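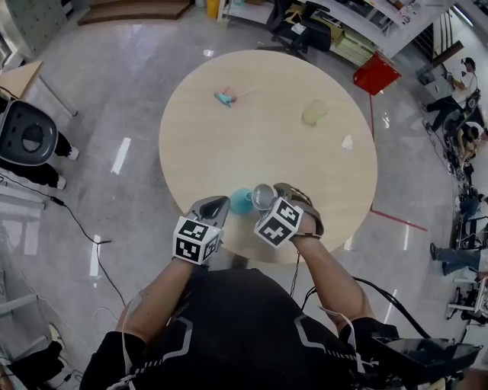
Open Day Report: The Sillden Robotics Lab
Intro to Automation, second semester
Handed in 26 January 2021

I picked the Sillden open day for my visit report mostly because it was the only one on the list I could get to by bus (one change at Clernthorpe, and the second bus was late). I figured I'd see a big orange arm welding something. Nope! Most of the afternoon was people picking up cups.

The part I want to write about is the demo station, where they record examples for a robot to learn from. The person doing the demo wears a gripper on each forearm and does the task with those, so the fingers that touch things are the same kind the robot will have later. Each gripper has a white cube on top with black square patterns on it. Our guide told us the cameras use those patterns to work out where the gripper is and which way it's tilted. I asked why a cube and not one flat sticker, and the answer was that with a cube there's nearly always a side facing a camera. Makes sense once you hear it.

The task was tidying a round table. There was a little clear glass cup on its side, a turquoise mug right by it, a yellow cup farther over, plus a small toy and a crumpled tissue. I would have guessed the toy was the hard one, but the guide said clear glass gives their software the most trouble, and a cup on its side is worse than one standing up.

They call the project Parri, and the set of recordings I asked about is called Cleder. It had 106 recordings in it when we visited, and they want 300 before they train anything on it. Each person records for 8 minutes and then takes a break. I thought that sounded pretty soft until I got to try the practice pair (not recorded, thank goodness). Your arms get tired fast! You also can't feel how hard you're squeezing, so I kept looking at the fingers to check, and I dropped a plastic cup twice.

For the class questions: the sensing part is the cameras plus the marker cubes, and the actuator is the gripper. The control part is a person for now, which I wasn't sure how to put on the worksheet, so I wrote "human, to be replaced by learned policy" and drew a dotted box.

What I didn't get to see was the robot doing the job by itself. That demo was in the morning session and my group of 9 was in the afternoon one. The lab is doing another open day in August, and I already put my name down for the morning.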